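Stop reporting one number

Rosário Patrício
06/03/2019

Read another manipulation paper on the weekend. Same table at the end. Success rate, ours in bold, baseline not in bold, done. I'm tired of it and I'm going to be blunt.

One success rate for a whole task is a lousy way to judge a learned policy. We did it too. Our Cunha report from last May had exactly that table, 52 per cent on the long task, and I signed off on it. I'd take it back if I could.

What was behind the 52? Two very different failures. Some runs the arm never got a decent grip on anything. Other runs it did every step fine, then went back and did one of them again, until the clock ran out. First is a perception problem, or calibration. Second is a memory problem. You'd fix them in completly different ways, and the table puts them in the same bin.

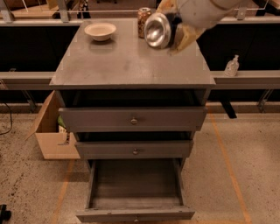

Drawers are where I changed my mind. A drawer isn't open or shut, it's somewhere along its travel, and the old scoring sheet had a yes/no box. So a policy that stops a finger's width short gets a zero, same as one that never moved. Meanwhile somebody at Corklow is trying to work out why training went sideways and they've got nothing to go on. Just zeros.

So, score the stages. Reach, contact, motion, release. Write down how far the thing moved. Keep the starting layouts and publish them, all of them, incl. the ugly ones. At Protenbridge we rescored 540 old runs this way and the ranking of our two methods flipped. Flipped! The "worse" one was better at everything but letting go.

People tell me it's too slow. Fine, it's slow. I'd still rather read 540 runs scored properly than 1000 with a tick or a cross beside them. The Makville group argues more runs washes all this out. It doesn't. More runs gives you a tighter error bar on a number that didnt mean much to begin with.

And reviewers, ask for the failures. Put it in the form. If the authors can't say which stage broke, send it back.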